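Intro to Household Chemistry – notes wk 2
Metals and tarnish
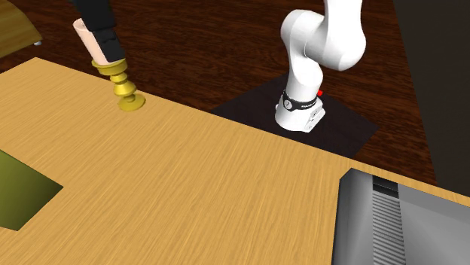

Why does brass go dull? The copper in it reacts with oxygen and sulfur in the air, and a thin dark layer builds up on the surface.

Brass = copper + zinc. More zinc, paler color. Gold doesn't tarnish, near enough.

Lacquer slows it down – until it chips. Then patchy spots.

Removing it: weak acid (vinegar, lemon) disolves the oxide. Rinse well, dry right away. No steel wool!!

Lab at Wedville room, bring gloves. Read Atallah handout, first half only. Worksheet due Wednesday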